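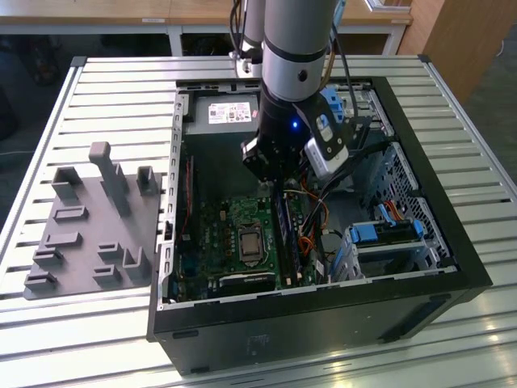 Back from the open day at Gomeck in Wutville. I went for the talk on sorting scrap and ended up spending most of the afternoon at the bench where they take old desktop computers to bits with a robot arm. A few notes while I remember them.

The idea is simple enough. Old office computers come in by the pallet and the parts worth keeping are the memory, the drives and sometimes the processor. People do this by hand at the moment. Gomeck wants an arm to do the dull part of it.

The tower goes on its side on a slatted metal table with the cover already off. A person does that bit. I asked if the robot would ever take the covers off as well and was told not this year.

Next to it there's a grey 3D-printed plate with holders and slots on it. I liked this more than the arm, to be fair. The staff said they'd printed 12 versions before they got one they were happy with. 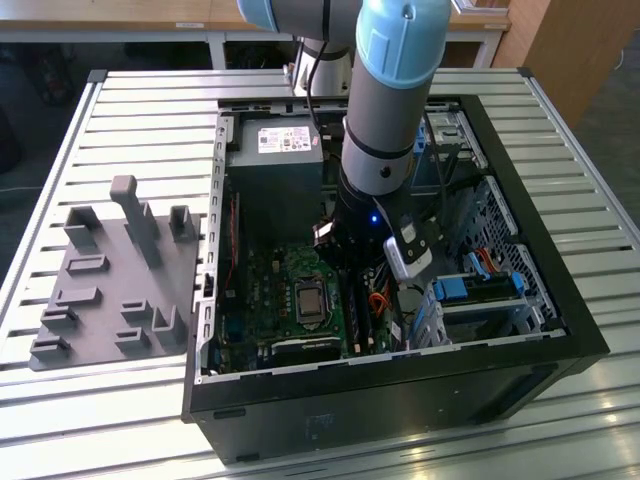
It's slow. If you've seen videos of car factories, put those out of your mind. It moves down, stops, shifts a tiny bit, stops again. The engineer on the stand said they keep it slow on open days and that it runs quicker when there are no visitors, though still slower than a person with practice.

The hard part is the cables. Boards and drives stay where they are, but the wires sit differently in every machine, even two of the same model. There was a good long answer about this and I followed half of it.

Someone asked about screws. It doesn't do screws yet. There's a separate tool for that from a firm called Malý, still in its box when we were there.

Memory is what they've spent the most time on. The gripper has to get hold of a thin board in a tight space without leaning on anything next to it. They started on it in April and say it took 4 months to get to a point where they'd show it to the public.

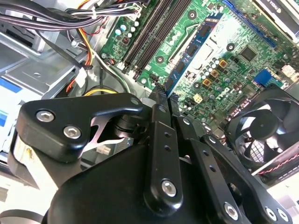 You need the latches open before a stick will come out, same as at home. I've broken one of those latches myself with my thumb, so I have some sympathy for the robot.

The project is called Vemimska. I forgot to ask what it means. They have 2 more years of money for it and 40 old desktops in the store room to practise on.

Free entry, decent tea, parking was poor — use the field behind the main building if you go to the next one. They'll put the date on the noticeboard by the gate.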